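Sorting, Cleaning and Storing a Mixed Play Kitchen Set

Applies to: plastic play food, toy cookware, small toy appliances, and real kitchen items used alongside them.

Last revised in September by Khanyisile Potgieter. Corrections from Brenda Yáñez are included in the sections on batteries and labels.

Overview

A play kitchen rarely stays a single set. Pieces from two or three toy sets get mixed together, a few full-size utensils are added, and the original box is thrown out or no longer holds everything. The procedure in this page breaks the collection down into groups, cleans each group by a suitable method, and puts it back into storage so that a complete set can be laid out again in a few minutes.

The method was written for a shared playroom with one shelf unit and one sink. It works at home without changes. A medium collection takes one afternoon the first time. Later rounds are shorter.

What you need

A light-colored table or a clean white sheet
Two dishpans
Mild dish soap
A soft brush and an old toothbrush
Microfiber cloths
Cotton swabs
A drying rack or two large towels
A small screwdriver for battery covers
Four storage bins with lids
Masking tape or printed labels
A permanent marker

Any stackable bin with straight sides will do. We use the Prarholm bin, which has an inside length of 282 mm. Toy plates and small pans lie flat in it. Measure your largest plate before buying bins, because tapered bins lose a lot of usable width at the bottom.

Step 1. Lay everything out

Clear the table completely. Wipe it and let it dry. Empty every bin, basket and toy cupboard onto it, and check inside pots and behind the oven door, where small food pieces tend to collect.

Spread the pieces so that none of them overlap. Stand pots upright with the opening facing you. Do not sort yet. The purpose of this step is to see the full collection at once and to find loose parts that do not belong to anything obvious. Put knobs, caps, screws and stickers in a cup as you come across them.

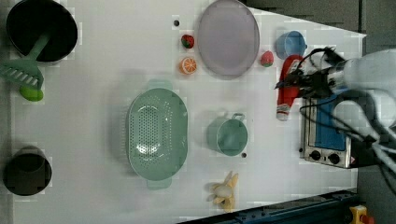

Group by cleaning method first and by type of toy second. The common mistake is to put everything green together, or everything that came in the same box, and then find that half the group cannot go in water. A mint-green colander and a mint-green saucepan look like a pair and can usually be washed as one, but the toy oven with its two control knobs has to be kept apart until you know what is inside it. Black pots go in the cookware group whatever their size, and a slotted spatula left standing in one should be taken out and placed with the utensils. Plates and cups form their own group. Strawberries, orange slices, bananas and other play food go together, and toy bottles with caps are set to one side for Step 4.

Step 2. Divide into groups

Use the following groups. Write the letter on a piece of masking tape and stick it to the table in front of each pile.

Group A: Play food, solid or hollow, with no fabric and no paper.
Group B: Plates, cups, bowls, colanders and other one-piece plastic tableware.
Group C: Pots, pans and utensils, toy or real.
Group D: Appliances, anything with a battery cover, anything with a speaker or a light.
Group E: Fabric, felt, cardboard and unpainted wood.
Group F: Broken or incomplete.

A piece that fits two groups goes in the later one. A felt sandwich in a plastic box is separated: the box goes to B and the sandwich to E.

Check each piece as you place it. Squeeze hollow food gently over a cloth. If water comes out, the piece has taken in liquid through a seam or a molding hole. Put it in Group F unless the hole is large enough to drain and dry the inside.

Run a fingertip along the edges of plates and handles. Sharp burrs can be removed with fine sandpaper, 200 grit or finer. A crack that reaches the edge cannot be repaired reliably, and the piece should be discarded.

Step 3. Wash Groups A and B

Fill the first dishpan with warm water and a small amount of dish soap. Fill the second with clean warm water for rinsing. The water should be comfortable for bare hands. Very hot water softens thin plastic and loosens painted details.

Wash the tableware first while the water is clean. Use the soft brush on flat surfaces and the toothbrush on rims and the undersides of handles. Colanders need to be brushed from both sides, since residue in the holes is pushed through from one face and sticks on the other. Hold the finished colander up to a window and look for blocked holes.

Wash the play food next. Do not soak hollow pieces. Hold them with the seam facing up, brush the surface quickly, rinse and set them aside. Food that comes apart with hook-and-loop dots can be washed, but pull the lint out of the dots with dry fingers before they get wet.

Change the wash water when it turns cloudy.

Step 4. Bottles and capped containers

Try each cap by hand. If the cap is fixed, treat the bottle as solid play food and wipe it with a damp cloth. If it comes off, wash the inside with a few drops of soap, shake, rinse twice and leave the cap off until the next day.

Never refill a toy bottle with real sauce, soap or paint. Residue is difficult to remove from a narrow neck, and a child may not see the difference.

Step 5. Cookware and utensils

Real cookware that is used for play should stay in play. Mark the underside with a dot of permanent marker so that it does not return to the kitchen drawer. Inspect nonstick surfaces and remove any pan with a flaking coating.

Wash toy cookware by hand, even if the box said it was dishwasher safe. Printed measuring marks and stickers last longer this way. Check that handles are tight. A loose screw can be turned in with the small screwdriver. A handle held only by a cracked plastic tab goes to Group F.

Step 6. Appliances

Treat every appliance as electrical until you have checked it.

1. Turn the item over and look for a battery cover.
2. If there is one, open it and take the batteries out before any cleaning.
3. Look for white or green crust on the contacts. Light deposits from alkaline cells can be removed with a cotton swab and a little white vinegar. Wear gloves, and dry the contacts fully afterward.
4. Wipe the outside with a cloth that has been dampened and wrung out.
5. Clean around knobs with a dry toothbrush first, then a damp swab.
6. Wipe clear or tinted window panels with microfiber only. Paper towels leave fine scratches.
7. Leave the battery cover off until everything is dry, then close it and tighten the screw.

Replace all batteries in a device together. Do not store an appliance with batteries inside if it will be out of use for more than a month.

Our Listis toy register failed after a cleaning because the cover was closed while the spring contacts were still damp. Overnight drying with the cover off has been the rule in the playroom from then on.

Step 7. Dry

Place one-piece items upside down on the rack. Lay play food on a towel in a single layer and turn it once after an hour. Stand colanders on edge. Do not use a hair dryer or put anything on a radiator.

Pieces washed on Friday afternoon can be packed the next morning if the room is heated. In a cool room, wait another day. Closing the lid on damp toys produces a stale smell within a week.

Step 8. Pack and label

Use one bin for each of these: play food, tableware, cookware and utensils, fabric and wood. Appliances go directly on the shelf.

Nest pots from large to small and place a cloth between real metal cookware and toy plastic. Stack plates at the bottom of the tableware bin and put cups on their sides on top of them. Long utensils should lie diagonally. If a spatula does not fit, hang it on a hook. Forcing the lid bends the handle permanently.

Label the short side of the bin, where it can be read on the shelf. For children who do not read yet, add a simple drawing. Brenda uses colored tape in addition: one color per bin and a matching strip on the shelf edge.

Shelf height matters for the appliances. The lowest shelf of our Ginis unit is 655 mm wide and takes an oven and a register side by side, with space to pull either one out without moving the other.

Step 9. Deal with Group F

Go through Group F last. Match the loose parts in the cup against the incomplete pieces. Replacement caps can sometimes be ordered; Correia sells spares by the bag, unsorted. Anything still incomplete after the next cleaning round should be thrown out.

Maintenance

Wipe the tableware weekly if it is used every day. Repeat Steps 1 through 8 every three months, and after any illness in the group wash Groups A, B and C before they are used again.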